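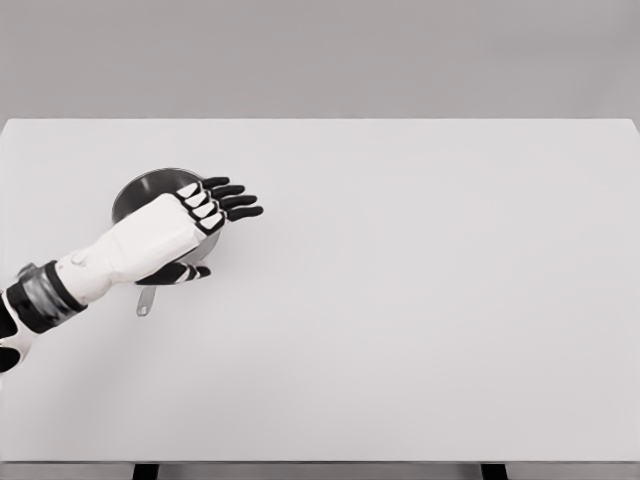 Wanted: 15 people to help us teach a simulated hand to pick up a saucepan

Hi! I'm Onyekachi Nwankwo, and I run the grasping study at Sastedis. We're trying to find out if a robot hand learns to grab cookware better from a few careful human demos or from a big pile of sloppy ones. My money is on sloppy, but my labmates disagree – loudly – so we need you to settle it.

You'd come in for 2 sessions, put on a tracking glove, and steer the hand in our simulator, which we call Trorkudum. The task is one steel pan on a plain white table. Sounds easy, right? In our July pilot we recorded 38 demos, and the handle gave people way more trouble than I expected (me included!). Coming at it from over the pan and coming at it from the handle end feel like two different jobs, and we'd love to see which one you go for when we don't give you any hints. 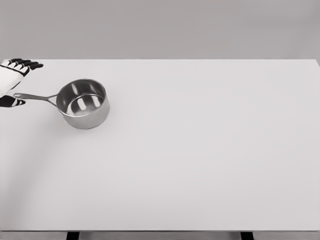 You don't need to know a thing about robots. Gamers, cooks, knitters, all welcome. You do need to be 18 or older and okay with wearing a snug glove on your right hand for almost 23 minutes at a stretch, with a break whenever you want one. We save your hand motion and a short survey, no video of you, and you can quit at any point and still get paid for the session.

Sessions are in the Gerano building, second floor. To sign up, leave your name at the Sastedis front desk or use the contact form on our study page by 8/20/23. Put "saucepan" in the subject line so it lands with me. Lefties, please write too – we're planning a left-hand round next.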